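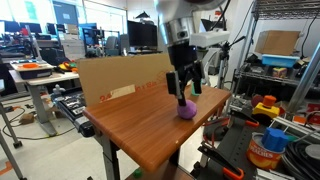 上一篇文章的最后，我答应过要写 Denise Tunstall，后来一直没有写。原因有两个：第一，我的中文写长文章很慢，一段话常常要改一个晚上；第二，关于她的材料很少，而且这些材料互相不一致。展览的小册子说她是印刷工人的女儿，Fothergill 画廊以前的目录说她的父亲是钟表匠。我原来想先弄清楚这件事再动笔，但是现在我觉得，如果等到什么都清楚，这篇文章就永远不会有了。

所以请读者原谅，下面有一些地方我只能写“据说”。

Denise Tunstall 是画家，画几何的抽象画，也做过一些木刻和纺织图样。她出生在 Ononthorpe，在那里上学，后来大部分时间住在 Sondlow。这两个地方离得不远，坐公共汽车就能到，可是公共汽车很少，所以我去的那天在车站等了很久，把带的面包都吃完了。Ononthorpe 是一个做呢料起家的小城，房子是深色的石头，下过雨以后颜色更深，街道很陡。Sondlow 则在山谷的另一边，更像一个大村子，有一条河，河边从前有染坊。我写这些，是因为很多介绍她的文字都喜欢说她的颜色“来自染坊的河水”。这个说法很好听，我自己第一次读到的时候也抄在了本子上。但是她本人在一封信里写过，她小时候家里不允许她到河边去，她对染坊的印象主要是气味。我后来就把本子上那一句划掉了。

她的家庭，我已经说过，是不清楚的。能确定的是家里有一个工作间，有很多小抽屉，抽屉上贴着标签。她在信里两次提到这些抽屉。她说小时候最喜欢的游戏是把抽屉全部抽出来，放在地上重新排列，然后在父亲回来以前放回原处。有一次她放错了，父亲没有骂她，只是以后每次找东西都要叹一口气。印刷工人可以有这样的抽屉，放铅字；钟表匠也可以有，放零件。所以这个细节对我解决问题一点儿帮助也没有。但是我很喜欢它，因为看过她的画以后，就很难不想到抽屉。

她中学毕业以后先在一家公司当抄写员，晚上去工艺学校学素描。白天抄数字，晚上画石膏像，这样的生活过了几年。据说老师对她的评语是“准确，但是冷”。这句评语被每一个写她的人引用，我也引用了，心里有点不好意思。我想，一个老师一个晚上要写很多评语，他大概写完就忘了，没有想到这几个字要跟着一个学生一辈子。我自己是学生的时候，声乐老师说过我“音准可以，呼吸像搬家具”。我现在已经不唱歌了，这句话还记得。

说到唱歌，Denise Tunstall 也曾经想当歌手，这一点在目录里没有，是展览的小册子里写的。她参加过 Ononthorpe 的合唱团，唱女中音，认真考虑过去考音乐学校。为什么放弃，小册子没有解释，只用了一个“然而”。汉语的“然而”是很方便的词，我的老师说我用得太多了，英语的 however 也是一样方便。一个人的一大段生活可以从这个词的下面掉下去，读者不会发现。

二十二岁的时候，她画了第一幅没有任何物体的画。

这幅画这次也展出了，挂在第一个房间门的右手边，比我想象的小得多。画册上的复制品给人一种很大的印象，我以为至少有一张桌面那么大，结果它大概只比一本摊开的地图册大一点儿。底色是一种不太干净的白，上面有几条灰色的竖条，宽度都不一样，还有一块砖红色，放在很靠下的位置，好像要从画里滑出去。画布的边上看得见铅笔线。她没有擦掉铅笔线，后来的作品里她也从来不擦。我站在这幅画前面的时候，旁边有一位带着孙子的先生，孙子问：“这是楼吗？”先生想了一下，回答说：“你想让它是楼的话，它就是楼。”我觉得这个回答对孩子很客气，对画家不太客气，不过我也想不出更好的回答。

关于这幅画有一件小事。它的背面写着另外一个题目，被划掉了，还能读出来是《合唱》。正式的题目则是《无题（灰色）》。写评论的人从这里可以得出很多结论：灰色的竖条是站着的歌手，红色的那一块是指挥，或者是她自己。我读过一篇这样的评论，写得很有感情。我的意见比较保守。一个年轻的画家先想了一个题目，觉得不好，就划掉，这是很平常的事。我的这篇文章也换过好几个题目。可是，我得承认，知道了《合唱》以后，我回到画前面又看了一次，那些竖条确实好像在呼吸了。这就是题目的力量，也是题目的坏处。

第一次展出在 Fothergill 画廊。这个画廊当时主要卖风景画和赛马的画，老板愿意让她用楼上的房间，条件是她自己搬运、自己印请帖。请帖现在还有，放在玻璃柜里，字印得有点歪。如果她的父亲真的是印刷工人，那么他应该不会让女儿的请帖印得这样歪；这是我支持“钟表匠”的唯一证据，我知道它很弱。

那次展览没有卖出什么。本地的报纸发表了一段很短的文章，说“Tunstall 小姐的作品适合做浴室的地砖”。我在图书馆里看到了这段文章的复印件。写的人没有署名。我本来以为她会因此难过，可是她在给妹妹的信里写道：“地砖是要用很多年的东西，而且每天有人看。”这句话我翻译得不够好，原文更短，也更骄傲一些。

然后就是 Dronetti 的时期。Dronetti 是一家做围巾和衬里布的公司，在 Sondlow 有一个图样部，她在那里工作，一直到图样部关闭。一般的介绍把这段时间写得很快：“为了维持生活，她从事商业设计。”我以前也这样想，觉得艺术家去画围巾是一种可惜。看了这次展览，我改变了看法。第二个房间的一半都是 Dronetti 的图样，画在薄薄的格子纸上，很多还有工厂用红铅笔写的意见，例如“太贵”“角上太空”“客户问可不可以有花”。最后一条的旁边，她真的画了一朵花，由四个正方形组成。我在那张纸前面笑出了声音，管理员看了我一眼。

做围巾的图样，要考虑一件画家平时不必考虑的事：这块布会被折起来。没有人把围巾平平地挂在脖子上。所以一个图案在折叠以后，在打了结以后，剩下来的那一部分也应该好看。她在图样的边上常常画很小的折叠示意图，用虚线表示折的地方。我认为，她后来的画里那种奇怪的、偏到一边去的构图，是从这里来的。那些画好像总有一部分被折到后面去了，我们只看到外面的一半。展览的说明牌上没有这样说，说明牌上说的是“对不对称的持续探索”。这是一句正确的话，跟“她用颜料画画”一样正确。

我把这个想法告诉了我的一位朋友，她在大学里教纺织史，她说这个想法“有意思，不过请你先去看看织物本身”。她的意思是，图样在纸上是一回事，印出来又是另一回事。展览里没有一条真的围巾。据说 Dronetti 关门的时候把样品都处理掉了，也可能只是没有人去找。我从那以后每次去旧货店都翻围巾的篮子，翻到现在，还没有翻到过。如果哪一位读者的外婆或者奶奶有一条，请一定告诉我。标签应该是绣的，深蓝色，字母 D 的肚子里有一个小梭子。

离开 Dronetti 以后，她在 Sondlow 租了一间从前属于磨坊的屋子做画室，一直用到去世。关于这间屋子，我知道得比较多，原因是她的妹妹写过一篇回忆，印在画册的最后。屋子朝北，冬天非常冷，她戴着剪掉指尖的手套画画。颜料放在窗台上，最便宜的颜色放得最近。她有一张很旧的桌子，桌腿下面垫着过期的电话簿，因为地板是斜的。中午她吃煮鸡蛋，一边吃一边看画，妹妹说很多画的反面有鸡蛋壳的碎片，粘在颜料里。修复师应该知道这是不是真的。

她画得慢。同一幅画，她会先用纸剪出形状，用大头针别在画布上，过几个星期，挪动一点点，再过几个星期，再挪动一点点。妹妹来做客，以为什么都没有变，她就生气。有一次妹妹为了让她高兴，说：“这一块往左边了，真好。”实际上那一块是往右边移动的。姐妹两个人为此有一个月没有说话。画册的编辑把这件事放在脚注里，我觉得应该放在正文的第一页。

她一生留下来的画，目录上有 153 幅。对一个活到很老的画家，这是不多的。目录的编号按照时间排列，可是她自己给的日期常常不可信，她喜欢写开始的那一年，有时候又写结束的那一年，有一幅画在背面写了“还没有”，没有写年份，目录只好把它放在最后。《还没有》现在变成了这幅画的题目，大家都这样叫它，还有人写文章讨论“未完成的诗学”。我猜她的意思只是还没有干。

我想多说一点她的灰色，因为我去看展览，主要就是为了看灰色。

在屏幕上她的灰色是死的。我在电脑上看过她差不多所有能找到的图片，得到的印象是一个严肃的、有点无聊的画家。到了画的前面，情况完全不一样。每一种灰都有方向：有的灰往绿的那边走，有的往紫的那边走，放在一起的时候，它们互相推。第二个房间里有一幅大画，名字叫《八月，傍晚》，整幅几乎都是灰，中间偏上有一条很细的黄线。如果只看黄线，旁边的灰就变成蓝色的；如果看灰，黄线又好像在发绿。我来回看了很多次，直到眼睛发酸。后来我坐到房间中间的长凳上，闭了一会儿眼睛，眼皮里还有那条线，是紫色的。

中文里关于灰色的词很多，我为了写这篇文章专门查了：银灰、铅灰、瓦灰、烟灰、鼠灰、灰扑扑、灰蒙蒙、灰溜溜。最后一个原来不是颜色，是心情，我差一点用错。我觉得她的灰最接近瓦灰，不过我没有在下雨的时候看过中国的瓦，所以我不敢肯定。有一位读者以前给我留言，说青瓦淋了雨是“带着一点蓝的黑”，如果是这样，那么《八月，傍晚》左边的那一大块就是淋了雨的瓦。

她用的材料很普通。妹妹的回忆里说，她不相信昂贵的颜料，她说贵的颜料“自己太想说话”。她把白色、黑色和剩下的颜色混在一个罐子里，等到罐子满了，就得到一种灰，然后给这个罐子写上日期。画室里有一排这样的罐子。所以她的灰，其实是以前所有的画剩下来的东西。这个故事很美，我看到有好几个人引用。可是我在展览的第二个房间里仔细看过一张她的颜料清单，清单上明明白白地写着从店里买来的灰，还有牌子和价钱，她在后面批了一句“还可以”。两种说法大概都是真的。一个人有时候用罐子里的，有时候去店里买，这没有什么矛盾，只是买来的灰不容易写进文章里。

展览本身，我有几句批评的话。房间只有两个，这没有关系，小展览往往更好看。但是灯光太黄了。对别的画家也许可以忍受，对一个画灰色的人，黄色的灯等于替她重新画了一遍。靠窗的那几幅因为有自然光，效果好得多，我建议去的人选择白天，而且先看靠窗的那一面墙。其次，说明牌放得太低，字又小，我看见好几位年纪大的观众弯着腰读，读完扶着膝盖站起来。第三，小卖部只有明信片，明信片上的灰印成了米色。我还是买了。我用来当书签，现在夹在词典里“灰”字那一页。

优点也应该说。把那些图样和油画放在同一个房间，没有用隔板分开，这需要一点勇气，因为按照一般的习惯，“商业的”东西要放到走廊里去。还有，展览没有播放音乐，也没有大屏幕。房间里能听见暖气的声音，还有别人的鞋的声音。管理员是一位很安静的太太，她坐的椅子正对着《合唱》（我私下里还是这样叫它）。我问她，每天看同一幅画会不会厌烦。她认真地想了想，说早上那块红色比较重，下午比较轻。她又说，她本来是不喜欢抽象画的，现在也不能说喜欢，但是休息日会想到它。我在本子上写下了这句话。我读过的评论里，没有哪一篇比这句话更让我想回去再看一次。

看完展览，我坐车到 Sondlow 去找那间画室。画册上有一张旧地图，我照着地图走，过了桥，向右转，然后就走错了，走到一个卖汽车轮胎的院子里。院子里的人很热心，但是没有听说过什么画家。他的同事说：“是不是那个冬天也穿凉鞋的老太太？”我不知道她冬天穿什么鞋，回忆里没有写，只写了手套。他给我指了路。磨坊的房子还在，现在分成几套公寓，门口有信箱和自行车。朝北的窗户应该就是她的，窗台上放着一盆植物，叶子很大。没有纪念牌。我在对面站了一会儿，下起了小雨，有一位住户出来倒垃圾，看了看我，我就走了。

从车站往回看，山谷那边的 Ononthorpe 是一条一条的屋顶，一层比一层高，中间有烟囱。那时候的光线不好，什么都是灰的。我知道我应该在这里写“我突然明白了她的画”，这样文章比较完整。事实上我当时在担心末班车，并且鞋里进了水。我只记得有一个屋顶上新补了几块砖红色的瓦，位置很靠下。

回家以后，我试着自己用纸剪了几个形状，别在墙上，想学她那样慢慢挪动。我丈夫没有说什么，只是过了几天把其中一块挪回了原来的地方，因为他以为是掉下来的。我现在还没有决定他挪得对不对。

关于她为什么不太有名，我想写一点，但是请把它当作一个业余爱好者的意见。首先，她没有参加任何团体。二十世纪的抽象艺术，写在书里的时候，主要是团体的历史：有宣言，有杂志，有吵架，有人退出，有人另外成立一个新的团体。写历史的人喜欢这些，有名字，有日期，一章就有了。Tunstall 没有写过宣言。她订过一份杂志，后来停了，因为“里面的人太肯定”。有一次，一个团体的几个年轻人专门坐火车来请她参加，她请他们吃了鸡蛋，送他们到车站，没有参加。这是妹妹的说法。妹妹觉得姐姐是骄傲，我觉得也可能是因为害羞，从外面看，这两样东西差不多。

其次，她住的地方远。其实并不远，坐火车半天就到首都了，但是评论家的“远”和火车的“远”不一样。一个住在首都的画家，评论家可以下班以后顺便去看她；要去 Sondlow，就必须有一个理由，回来以后还要写一点什么，才对得起车票。

再其次，她的画不好复制。这一点我已经说过了。从前的画册是黑白的，她的画变成黑白的以后，好像是一张表格。后来有了彩色的，又常常偏色。有的画家越复制越有名，有的画家每复制一次就丢掉一点儿，她属于后一种。

我还想过第四个原因，但是写出来又删掉了。写得太多，好像在替她打官司。她晚年的时候，Fothergill 画廊又给她办了一次展览，还是在楼上。这一次来的人多，报纸也很客气，用了“我们的”这个词。她穿了一件新大衣去参加开幕，站了不久就到楼下去看赛马的画了。老板的儿子当时已经接手了画廊，他下去找她，她正在看一匹马的腿。她对他说：“这个人知道腿和地面之间有什么。”这幅赛马画是谁画的，没有记录。我很想看看那匹马的腿。

学中文的朋友也许对这一件事有兴趣：“抽象”这个词，我刚开始学的时候，以为“象”是大象。抽出一头大象，留下来的就是抽象。老师纠正了我，可是这个错误的画面已经在我的脑子里了，赶不走。看 Tunstall 的画，我有时候会觉得确实有一头很大的、灰色的东西刚刚离开了房间。

最后补充实用的信息。展览还开着，到什么时候为止，请看博物馆门口的通知，网站上写的时间和门口写的不一样，我打电话问过，接电话的人说以门口的为准。不需要预约。存包要用硬币，他们不换。画册只剩下展示用的那一本，但是可以坐在长凳上慢慢看，没有人催。到 Sondlow 去的车从邮局对面出发，冬天请穿防水的鞋。

图书馆的剪报我只看了一半，另外一半借出去了。等我看到了，如果里面说了父亲的职业，我会在这里更正。语法的错误也请大家照旧指出来，尤其是“了”字，我这次检查了很多遍，越检查越不肯定。

2019-01-25

留言

青苔：鞋里进水那一段太真实了。“了”字没有问题，倒是“鞋的声音”我们一般说“脚步声”。不过你这样写也好，不用改。

老周不老：我去年路过 Ononthorpe，只记得坡陡，早知道有这个画家就去看看了。请问《八月，傍晚》尺寸大吗？你说大画，到底是多大？

博主回复老周不老：我站在它前面，把两只胳膊都伸开，还够不到它的两边。管理员太太允许我这样试了一下，离得很远。

博主回复青苔：谢谢！“脚步声”我是认识的，写的时候忘记了。我先留着“鞋的声音”，因为那天地板上真的是鞋在响。

织女一号：关于围巾想多说两句。那种衬里布的图样很多是给滚筒印的，重复单位受滚筒周长限制，所以“偏到一边”的构图也可能是为了接版的时候接缝不明显，未必是考虑折叠。当然两个原因可以同时有。你有没有拍图样边上的数字？

博主回复织女一号：博物馆不让拍照，我只在本子上画了一点。边上确实有数字，我以为是价钱。下次去我会抄下来。如果是接缝的原因，我那一段就要重写了，请给我一点时间。

半日闲：“抽出一头大象”，我要讲给我女儿听，她正在背这个词。

mori：钟表匠那个推理我投一票。印刷工人家的请帖不可能歪。

青苔：楼上，鞋匠的孩子没鞋穿，听说过吗？

博主回复青苔：这个我没有听说过，抄下来了。那么我的证据现在一点儿也没有了。

河边路过：瓦的事我来回答。我老家是青瓦，干的时候发白，淋了雨是黑里透蓝，太阳一出来先从瓦脊那里变浅。你说的那幅左边是不是上面浅、下面深？

博主回复河边路过：我不记得了！我只记得整块的印象。又多了一个要回去看的理由，这一次我会先问好末班车的时间。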